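Last updated: July
Search this site Enter keywords Go

Keeping Cut Roses Fresh at the Market in Uvitz
Student project report, second year

1. Why we chose this subject

In Uvitz many families buy cut flowers at the Saturday-style open market, and they complain that roses become soft after a short time. Our group wanted to learn if the care at home is the reason, or if the problem begins already at the stall. We asked 22 stallholders and customers, and we made a small test with flowers from the seller Rurnedeo.

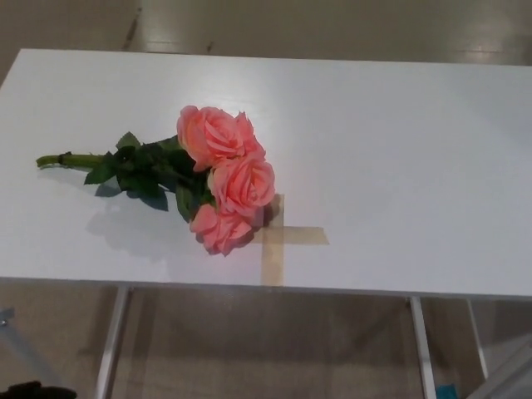 Figure 1. Pink roses laid on a white table.

2. What the people told us

Most of the customers put the flowers in tap water and do not cut the stems again. Several of them add sugar, and one lady adds a coin, as her mother did. The stallholders gave other advice. They said that clean vases are more important than any powder, and that leaves under the water must be taken off. They also do not like when a bouquet stands beside a fruit bowl.

3. Our test

We used 3 vases. The first had plain water, the second had water with sugar, and the third had the flower food of the brand Vivitz, mixed as it is written on the packet. Each vase was washed with hot water and soap before. We cut the stems at a slant and changed the water every 2 days. The vases stood in the same corridor, away from the sun.

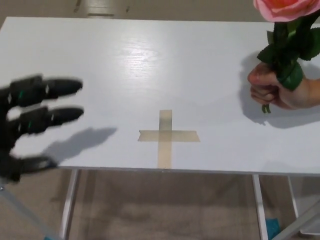
Why did we change the water so often?
Old water becomes cloudy, and the small things growing in it can block the stem, so the flower cannot drink well.

4. Results

The roses with flower food kept their shape the longest. The sugar water smelled bad very early, and its flowers bent at the neck before those in plain water. We must say that our test was small and the corridor was warmer in the afternoon, which we did not measure.

5. What we would do differently

We would like to repeat the work with flowers from a second seller and to write down the temperature each morning. It would be also useful to ask the stallholders how long the roses were travelling before they came to Uvitz.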